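Avow working practice project: progress report to the Drolow Fund
Period covered: from May to the end of the year
Prepared by Darcy Bright, Jan 12, 2022
For: Gudrun Öberg, programme manager

Dear Gudrun,

You asked for something shorter than the last report, and for fewer appendices. There are no appendices. The length I leave to your judgement.

Where we are

The grant pays for a written code of practice for small labs running bin-picking arms: what to check before a session, what to write down during it, and when to stop. Draft 2 is finished and has been in use at Cekby and Yordanov since the autumn. Draft 1 was also finished, in the sense that it had a last page. It ran to 21 rules, and both sites told us politely that they had read it. The logs suggested they had read as far as rule four.

Draft 2 is shorter and is arranged by the order in which a person does things on arriving in the morning. Draft 1 was arranged by the order in which I had thought of them.

What the sites have been doing

Between them the two sites have logged 692 picking sessions under the draft rules. Our target for the period was 500, so we are ahead, though I should say that Cekby counts a session as ended whenever anyone goes for lunch. We have now written a definition of a session. It took an afternoon and is one sentence long.

Near misses are being reported, which they were not before. The rise will look alarming on your chart. I would ask you to read it as people filling in the form, and to be more worried about the months when the line was flat.

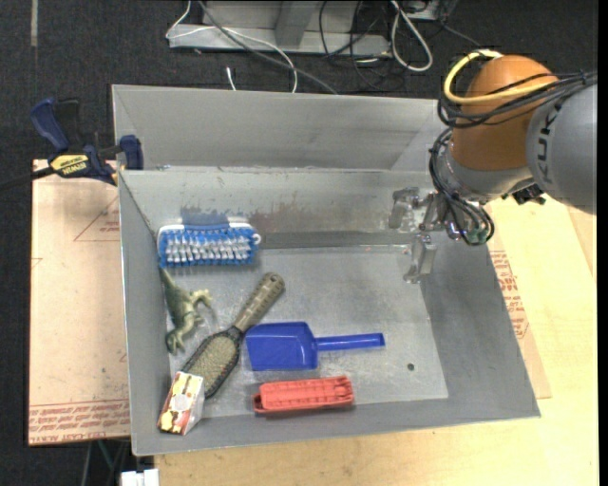

The fixing rule caused more argument than any other in the draft. It says that anything the arm reaches into must be held down by something other than its own weight, and that the fixing must be checked by hand before the arm is powered. Yordanov felt that a large metal bin could be trusted to stay where it was put. Cekby felt that the rule should name an approved fixing, with a part number. We settled on plain wording that lets a bar clamp on the bin's edge count, provided it is written on the session sheet along with where it sits, so that whoever plans the arm's moves knows there is a handle sticking up at that corner. Nobody is delighted with this, and I take that as a sign it is about right.

The object rule has gone better. Each site keeps a list of what may go in the bin, with a line for each item on what to look for when it starts to wear. Bristles get particular attention, as do cardboard edges. We had expected complaints about the paperwork. What we got was a long correspondence about whether a toy counts as one object or as a body with legs, and I have kept it in case you ever need cheering up.

Cables remain our weak point. The draft says that cables on the arm should be secured so that they cannot snag through the full range of movement, and both sites agree with every word of it. Agreement has not so far had much effect on the cables. The next draft will ask for a slow run through the range with a second person watching, signed at the time. At present the signature tends to arrive at the end of the week, in a single pen.

What went wrong

The training day was moved twice and then held with half the people who needed it. We will run it again, at our own cost, and on a date chosen by the sites.

We also lost some weeks to the question of who may press the emergency stop. The answer is anyone. I had thought this was settled before the project began, but at one site it was understood to be the session lead, who would then be asked to explain it in a meeting. The rule now says that no one has to give a reason for a stop on the day. Stops went up straight afterwards – mostly short ones, and mostly sensible.

Money

Spending is slightly under plan, owing to the training day and to printing nothing. I would like to move the printing line into site visits. The laminated cards we budgeted for were tried at Cekby, where one is now holding a door open.

Next period

Draft 3 goes to both sites in the spring, with the cable check added and the fixing rule left alone unless somebody is hurt by it or can prove it wrong. We are looking for a third site, preferably one that has never met us. I would also welcome your decision on the printing money before the next visits are booked.

With thanks for your patience over the chart,

Darcy Bright
Avow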